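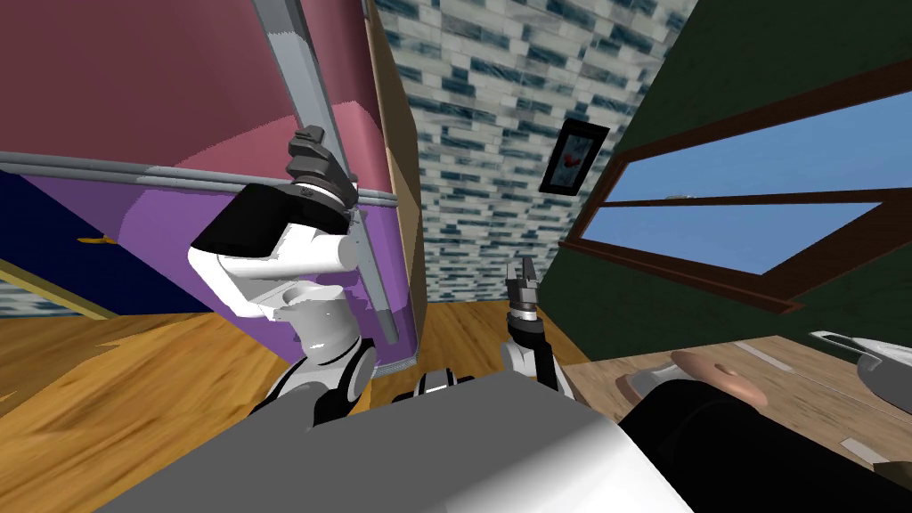
Got to Brovness late, parking was a mess, missed the welcome talk completely. So these notes start in the middle. Someone asked me to write it up for the site so here goes, typing this on the train home.

Brovness is the old mill building down by the river, now a furniture and upholstery works. Open day was January 8, 2022, freezing, and they kept the big loading door open the whole time. Wear a coat if you go to the next one. There's another planned for April.

Tour goes in groups of 11. Ours was led by Lucinda Whitlock, who runs the repair side. Fast talker, I liked her. She has been there 35 years and started on the glue bench. You can still smell the glue bench from the stairs.

First stop, frame shop. Beech mostly, some ash. Stacks of chair legs tied up with string, each bundle tagged by hand. They steam the back rails in a long box and bend them round a form, then leave them overnight. A man pulled one out for us, had maybe a minute to get it clamped before it stiffened up. Gloves up to the elbow. He did it without looking very hurried.

Second stop, springs. Loud. They still tie them by hand on the better sofas, eight knots per spring, and the cheaper line gets a ready made unit from Flarnent. Lucinda was pretty blunt about which one she'd have at home. A kid in our group got to try a knot and it held, big cheer.

Then upstairs to the cutting room, best part for me. Long tables, good light from the north windows. They lay the cloth out, chalk it, and match the pattern across the seat and the back so the stripes line up. Sounds simple. The woman there told us a striped wing chair can take her most of a day just to cut, and one bad cut in the front panel means going back to the roll. Prices for the cloth made my eyes water.

Sewing was on a break when we came thru so we only saw the machines. Shame. The other group got a full demo, go before lunch if you can.

Repair shop last. 58 pieces waiting, some for months. An old settee with horsehair coming out of the arm, a set of dining chairs that had been in a flood. They keep a jar of stuff found down the sides of seats: coins, hairpins, a tooth, a train ticket so faded we couldn't read the date. I asked about getting my aunt's armchair redone and the quote was almost $2,050 with new cloth, less if I bring my own. Need to think about that one. She said send pictures of the underneath, everyone sends the front and its the underneath that tells her what the job is.

Coffee was free, soup was not. Soup was good though, get there early for the bread. Shop on the ground floor sells offcuts by the bag and I came away with two, one green wool, one a sort of rust color. No idea what for. Footstool maybe.

Practical stuff. Stairs are steep and the lift was out, so call ahead if you need it. No strollers in the frame shop. Toilets are accross the yard. Tour says an hour, ours ran nearer two and I had to skip the talk on natural fillings to make my train. If anybody went to that one please send me your notes and I'll add them here.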